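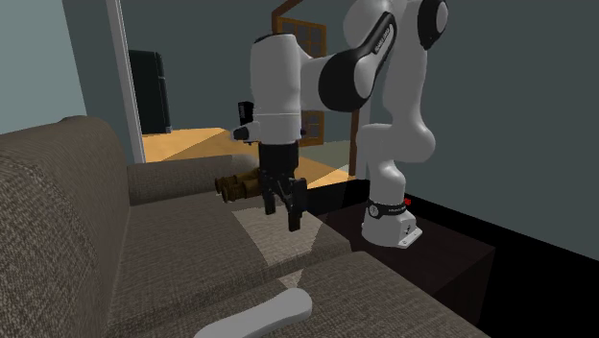 2. Transfer

Jolien Claeys put the second section heading in before she had anything to write under it. The first section had taken her two days. It said that the grasp planner had been trained on 2,000 rendered living rooms, that each room held a sofa and a fixed arm, and that the objects and the light were changed between runs. It gave no opinion on whether this had been a good idea.

The binocular case was the one Pernholm had asked about. In the renders the planner chose the hinge, approached from straight above and closed on it. It did so at every sun angle in the set. She had written "robust to illumination" in the draft and then taken out "robust".

Jayanthi Chettiar read the draft standing up, with her coat on.

"What does it do when the hinge is in shadow?"

"The same thing."

"And with the hinge taken off the model?"

Jolien had not tried that. She opened the asset in Panby, deleted the hinge so that the two barrels lay side by side with a gap between them, and queued 30 runs with the lights left alone. They went through in ten minutes. Chettiar took her coat off during the fourth.

In every run the gripper came down to where the hinge had been and closed on nothing. The position error against the old grasp point was under 2 millimetres. The planner's reported confidence fell by some 10 per cent, which was still above the threshold for acting.

"So it isn't finding the hinge," Chettiar said.

"It's finding the middle of a pair of binoculars."

"Is that worse?"

Jolien thought about it. A person reaching for their glasses on a bedside table did much the same, and was right most mornings. She did not think Pernholm would accept this as an argument. She wrote down the run numbers, the threshold and the version of the mesh, and saved the edited file under a new name so that it would not be mistaken for the old one.

Chettiar asked whether the result went in as a failure.

"It goes in under transfer."

"Pernholm will ask what it means for the real arm."

"I don't know what it means for the real arm."

"Then write that."

She wrote it as the first sentence of section two. After it she described the deletion, the thirty runs and the closing on nothing, in that order. Chettiar read it over her shoulder and corrected the spelling of "millimetres". Then she pulled up the other chair and asked what would happen if they moved one barrel.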